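Members' visit to the Driron workshop in Clundden

On a Friday afternoon in February, our group travelled to Clundden to see how the people at Driron teach machines to handle food. It was our first visit of the year, and the bus was full. I was asked to write these lines because I sat in the front seat and, I suppose, could not escape.

We were received at 2 o'clock by Lungile Mnguni, who leads the handling team. She gave us a short talk, without slides, which many of us appreciated. Her company does not build large factory robots. It works on the small movements that a packer in a farm shop makes all day and does not think about: to take a thing, to feel if it is held, to put it in its place. The project has the name Prurnico and it has 6 people working on it.

Then we went to the demonstration. The task of the day was eggs. The grippers are held in the hands of a person, one left and one right, and they record how the person does the work. Later a robot arm learns from these recordings. Ms Mnguni told us that for one simple task they want 1,000 good recordings, and that on the day of our visit they had 148. She said this quite cheerfully.

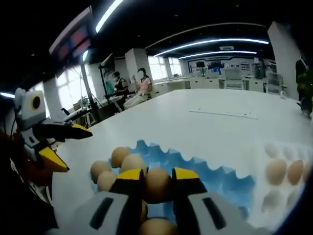

An egg held between the yellow-and-black tips of the gripper, over the blue tray.

I had expected that the eggs would be made of plastic. They are real ones, bought from the Keskin farm shop on the main road. Our member Mostafa Badawi, who kept hens for many years, asked how many are broken in a week. The answer was that in the first week it was a great deal, and the whole team ate omelette, but now it is rare. The difficulty is less in the closing of the jaws than in the letting go. A beginner opens too early, when the egg is still a little above the cup.

Some of us were allowed to try. It is harder than one believes! You do not feel the egg in your fingers, only a small resistance in the handle, and you must trust your eyes. I needed three attempts for my first egg. Mr Badawi needed one, and he spoke about it on the bus all the way home.

There were many questions. Somebody asked if the machine will take the work of the packers. Ms Mnguni did not avoid this. She said that the farms she speaks with cannot find enough people for the early shift, but that she cannot promise how it will be in ten years — I found this a fair answer. Another member wanted to know if the gripper can also take strawberries. Not yet, they are too soft and every one has another shape.

We finished with tea and very good lemon cake at 4 o'clock. On behalf of all who came, I thank the team at Driron for their patience with us. They have said that a second group may come in spring. The bus has 48 seats, so please give your name at the desk early if you missed this visit and want to join.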